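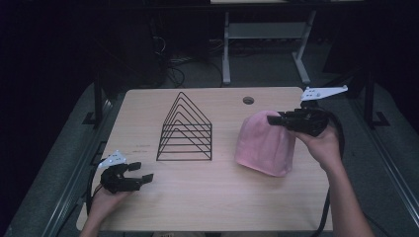 Tessa Orvell
Integration Support, Setetti

Ticket opened: 3/23/25
Customer: Marchand
Site: Lellcombe warehouse
Products: Setetti stock connector, Skultora storefront
Category: Inventory sync
Severity: High
Status: Resolved, one follow-up open

Summary

After a bulk edit in Setetti, part of the winter accessories range shows as out of stock on the Skultora storefront. Stock is on the shelf at Lellcombe and the Setetti quantities are correct. The connector reports every run as successful. No errors appear in the customer's dashboard.

Customer report

"We changed the color names on all of our winter accessories because the old ones didn't match the labels. The new names came through on the website for some items. The rest still have the old names and went to zero stock. If we edit one of the broken ones by hand it fixes itself. We can't do that for the whole range."

The customer had already run the manual sync button several times and had reconnected the storefront account once. Neither changed anything.

Environment

Connector installed as a hosted service, incremental mode. Scheduled run every 4 hours. Page size 500 records, the default. Stock source is Lellcombe only; the customer has no second location configured. Last full reconciliation on record was in July, after the customer moved to the current storefront theme. All runs between then and this ticket were incremental.

Initial checks

Confirmed that the affected variants are active in Setetti, assigned to the correct sales channel and not on hold. Quantity available is greater than zero on every one sampled.

Confirmed that the storefront is set to hide quantities and show only in stock or out of stock. The zero values are real zeros in the Skultora inventory table, so the display setting is not involved.

Checked API credentials. Token valid, scopes unchanged. Read and write test against a dummy variant passed.

Checked the connector log for the first run after the bulk edit. Start, one page fetched, page processed, cursor saved, run complete. Status green. The following run fetched nothing and also finished green.

First theory: variant name conflict

The customer's description pointed at the color names, so that was tested first. Skultora identifies a variant by its option values unless an external ID is present. If the external ID is missing, a renamed color can be read as a new variant, and the old one is left behind with no stock attached.

Exported the variant table from the storefront and looked for blank external IDs. There were none in the affected range. Renamed a test variant in the sandbox from one color name to another and ran a sync. The name changed in place and stock was kept. Theory rejected.

Second theory: character handling

Several of the new names contain an accented letter. An older connector build truncated these. The customer is on a later build, and the broken variants include plain names such as "Gray" and "Navy". Names with accents are present in both the working and the broken groups. Theory rejected.

Third theory: rate limiting

Skultora slows down write requests after a burst. When this happens the connector waits and tries again, up to 2 times per request, and then writes a warning. No warnings were found. The request count for the run was well under the limit. Theory rejected.

Comparison of working and broken variants 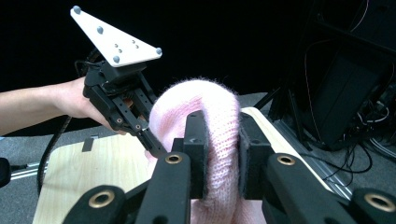 Exported the full list of variants touched by the bulk edit and compared it with the storefront table, using the external ID as the key. The export holds 938 variants. Sorting by product type or by color gave no clean split between updated and not updated. Any one color could land on either side: a pink knitted item like the one in the photo could carry the new name in one style and the old name in the next, with the same color code on both. Sorting by internal record ID gave a clean split at once. Everything up to a certain record was correct and everything after it was stale. The number of correct records was exactly 500.

That matches the page size. The first page was processed in full and the second was never requested.

Cause

In incremental mode the connector asks Setetti for records modified later than a saved timestamp, in ascending order. After each page it saves the modified time of the last record as the new cursor and asks again for anything later than that.

In normal use each edit has its own modified time and the method works. The bulk edit tool writes its changes in a single transaction, and every record in the transaction gets the same modified time. After the first page the cursor was set to that shared time. The next request asked for records strictly later than it, received an empty page and ended the run. The records on what should have been the second page have a modified time equal to the cursor, so no later incremental run will pick them up either.

It also explains why editing a variant by hand fixes it. A hand edit gives the record a newer time and the next run collects it.

Reconnecting the storefront account does not reset the cursor. The help page says that it does. See follow-up.

Why stock went to zero

This took longer to find. A missed name update alone should leave the old quantity in place.

The bulk edit also regenerates the color group for each variant. On regeneration Setetti sends the storefront a notice that the old group has closed. The notice goes out straight away and does not pass through the connector queue. Skultora sets stock to zero for variants in a closed group and waits for the connector to send the new group with a quantity. The variants on the first page received both parts. The others received the closing notice only.

Reproduced in the sandbox with a copy of the customer's catalog. The same record was the last good one in the copy. Reducing the page size moved the split point to match. Raising the page size above the catalog size made the fault disappear, which confirms the cause but is not suitable as a fix: the storefront rejects oversized pages on catalogs with long descriptions.

Workaround applied

1. Paused the scheduled sync so that a run could not start partway through.
2. Took an export of the storefront variant table and attached it to this ticket.
3. Switched the connector from incremental to full for a single run. Full mode pages by record ID and is not affected by shared timestamps.
4. Ran the full sync against Lellcombe. Both pages were fetched and processed.
5. Compared exports again. All variants matched on name, color group and quantity.
6. Switched back to incremental and resumed the schedule.

The storefront cache kept serving the old pages for a while after step 4. The customer was asked to clear it from the theme settings. Stock and names displayed correctly afterward.

Do not reset the cursor by hand to an earlier date as an alternative. On this catalog it would fetch the same first page, set the same cursor and stop in the same place.

Orders during the fault

The customer asked whether any orders had been taken with the wrong quantity. The fault only lowers stock, so overselling is not expected. Checked the order list for the affected variants and found no order lines created while they were at zero. Two carts held affected items when the stock changed. Both were blocked at checkout with the standard unavailable message and neither was charged.

Sales lost while the items were shown as out of stock cannot be worked out from connector data. Customer referred to the storefront's own search and page view reports.

Customer reply

"All showing now. Spot checked the shelves against the site and the ones we looked at were right. We have another rename to do for the scarves, is that safe?"

Replied that it is safe if the edit is kept below the page size, or if a full run is started by hand afterward. A full run on this catalog takes around four minutes. The customer chose the full run and will do the scarves after the daily shipping cutoff.

Fix

Change raised with the connector team. The cursor will store the modified time and the record ID together, and the request will sort on both. Records sharing a time will then be separated by ID and the second page will be requested as expected. Tested in the sandbox against the same catalog copy with a correct result. No release date has been given to the customer.

A second change has been suggested: the run status should compare the number of records reported as changed with the number fetched, and show a warning if they differ. Under review.

Follow-up

Help page for reconnecting a storefront account needs a correction. It states that reconnecting clears the saved cursor. Passed to documentation, still open.

Related tickets: searched for other customers using the bulk edit tool in incremental mode on catalogs larger than one page. List passed to the connector team for contact.

Ticket to stay linked to the change request until the build containing the new cursor is installed for Marchand. Customer has been told to reply here if any variant drops to zero without a matching stock movement at Lellcombe.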